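Home | Columns | Letters | Archive | Subscribe

Give the lobby back its chairs

By Denise Bloxham

Tried to sit down in Skundport last week. Couldn't. Not at the library annex, where the two armchairs went out in September, not at the Follis building, not in the arcade by the bus stop. Twelve minutes till my ride and a bad knee. I leaned on a trash can.

I am going to complain about this for a while so get comfortable, if you have somewhere to do it.

When I moved here there were seats everywhere and they were ugly. Orange vinyl. Those bolted-down rows like at the DMV. The ground floor at Follis had a wooden pew somebody pulled out of a church, and you could eat a whole sandwich on it and read the notices and no one asked what you were waiting for. People met there. My sister sold a car on that pew.

Then came the refresh. Every building got one. You know the look, exposed this, polished that, a big wall of something and a plant. Nice walls! I like a good brick wall as much as anyone. But you stand and look at it and then your feet hurt and you leave. Which I think is the idea. A place with no chairs is a place telling you to wrap it up.

I asked the desk at Follis about it. The answer was "flow." They wanted better flow. Through what? It's a lobby. The flow was fine, people came in, people went out, a few of them sat for a bit in between. The man I spoke to had a stool behind the desk, by the way. Padded.
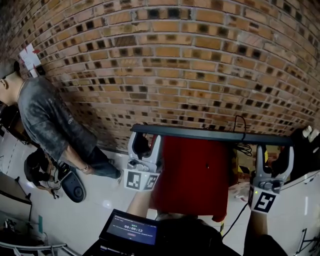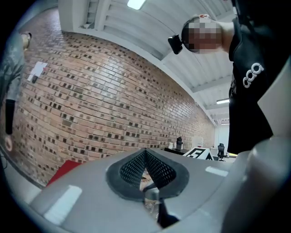
Brick wall in the first one, gray plastic in the second.

Where was I. Money. The usual line is that seating costs money and gets wrecked. OK. I priced a plain steel bench, delivered, three seats wide, and it came to $300. I know there's insurance and bolts and a guy with a drill. Still. The Haledel center spent more than that on the lettering over its own front door, and I can't sit on lettering.

The other line is quieter. It's that the wrong people sit. Nobody puts it in a memo but I've heard it said at two public meetings now, in that voice. Teenagers. Men with bags. Somebody asleep. So we take the seat away from a kid waiting for his mom and from me and from every pregnant woman in town, so that one tired man has to be tired somewhere else. He is still tired. He's just outside the pharmacy now, on the curb, where the cars are.

And it's a cruel trade for old people especially. My mother planned her errands by where she could stop. Bank, sit. Post office, sit. Shoe store, sit and try on somthing she wasn't going to buy. Take out two of those and the whole trip is off. She'd have stayed home. I suspect plenty of people are staying home right now and we call it a parking problem.

I wrote about this once before, briefly, and got more mail than I got for the water rates. One reader, signed only Ho, walked the length of Main with a notebook and wrote down 179 places to lock, park, or charge some kind of vehicle, and 15 places to put a human behind. Four of the fifteen were wet paint. I haven't checked the count. I believe it though.

What do I want. Not much. If your ground floor is open to the public, two seats with backs. Backs matter, a slab is not a seat, a ledge with metal nubs on it is definately not a seat. Put them near the door so people can see thier ride coming. Leave them there all day. Don't put a sign on them about customers only or a time limit.

The council could ask for that the next time somebody wants a permit to refresh something. They ask for trees. They ask for bike racks, good, I voted for the bike racks. Ask for a chair.

Meanwhile the arcade has a new planter with a wide flat rim, and I've been sitting on that. Came home with dirt on my good coat. Will be back on it tomorrow.

More columns
The bus shelter that faces the wrong way
Who moved the mailbox on Follis Street?
Letters: water rates, again
Two cheers for the Haledel parking lot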